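Plilik Short Film Festival Opens Submissions for Its Student Program

The Plilik Short Film Festival has opened submissions for its student program, which will be held at the Gindden Cinema next April. Entries are invited from anyone enrolled in a college or university course at the time their film was completed. Last season the program received 521 films, of which 66 were shown to the public.

Films may be up to 15 minutes long, including credits, and may be in any language, provided that English subtitles are supplied. Each director may enter two films. Documentary, fiction and animation will be judged together, as in previous years - the festival has no plans to introduce separate categories.

The jury will be chaired by the editor Szabolcs Kozma. The winning director will receive the Oláh Prize, which includes a cash award and a month of access to the editing suites at Prikance Studios. A second award will be decided by audience ballot.

Ramiro Echevarría, head of programming, said the festival hoped to see more work from first-year students. "They often assume that they should wait," he said. "We would ask them to send us what they have."

Entry forms are available from the festival office and on the festival website. Entrants will be notified of the selection by email, and the full program will be published once all screening copies have been received.

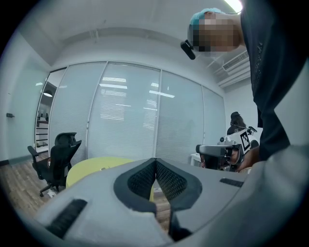
Teal-blue cap and navy shirt, with a gray hand-held gripper in the foreground.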